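Zwischenbericht: Prüfungsvorbereitung für angehende Finanzbuchhalter
Von Najwa Hakim, Lehrgangsleitung
24. Dezember 2024
3 Kommentare | 14 Mal geteilt

Liebe Mitglieder des Förderkreises Nelasis,

seit September läuft unser geförderter Lehrgang, und ich freue mich richtig, Ihnen heute so viel Gutes schreiben zu können! Am Standort Zololcombe haben sich 241 Personen für die Abend- und Fernkurse eingeschrieben, so viele wie noch in keinem Herbst davor. Viele arbeiten tagsüber in Lohnbüros oder Steuerkanzleien und lernen nach Feierabend, was mich jedes Mal wieder beeindruckt.

Die Module Kostenrechnung und Umsatzsteuer sind abgeschlossen. Beim Jahresabschluss hängen wir ein Stück hinterher: Das Kapitel zu den Rückstellungen hat deutlich mehr Übungszeit gebraucht als geplant, und wir haben dafür vier zusätzliche Abende angesetzt (sie waren alle voll!). Die Latente-Steuern-Einheit rutscht damit ins neue Jahr.

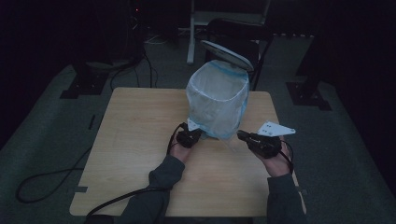 Sehr bewährt hat sich die Umstellung der Übungsklausuren. Statt einer langen Probeklausur am Ende gibt es jetzt sieben kurze, jeweils mit schriftlicher Rückmeldung. Ataberk Kaplan korrigiert die Buchungssätze und schreibt zu jedem Fehler dazu, welches Konto gemeint war und wo es im Kontenrahmen steht. Die Teilnehmenden fragen inzwischen von sich aus nach der nächsten Klausur, das hatten wir so noch nie.

Auf der Lernplattform Flosusov liegen nun alle Vorlesungen als Aufzeichnung bereit. Die Suche nach Stichworten funktioniert gut, die Untertitel leider noch nicht überall. Bei den Aufgaben zur Abgrenzung war außerdem eine Musterlösung falsch hinterlegt, das ist korrigiert und alle Betroffenen haben eine Nachricht bekommen.

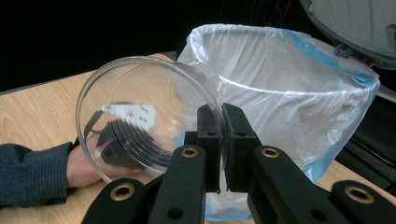 Durchsichtige Kunststoffschale mit ringförmigem Bodenprofil

Zu den Mitteln: Die Ausgaben für Lehrkräfte liegen im Plan, bei den Lehrbüchern haben wir weniger gebraucht, da der Verlag Srour uns die Vorauflage der Aufgabensammlung überlassen hat. Den frei gewordenen Betrag würden wir gern in eine Sprechstunde für Wiederholer stecken. Einen Antrag auf Umwidmung reiche ich gesondert ein.

Als Nächstes stehen Konzernrechnungslegung und die Vorbereitung auf das mündliche Fachgespräch an. 14 Teilnehmende haben sich schon für die Simulation angemeldet, und Ataberk sucht dafür noch Prüferinnen und Prüfer aus der Praxis. Wenn Sie jemanden kennen, leiten Sie diesen Bericht sehr gern weiter!

Herzliche Grüße
Najwa Hakim

Diese Website verwendet Cookies. Einstellungen | Alle akzeptieren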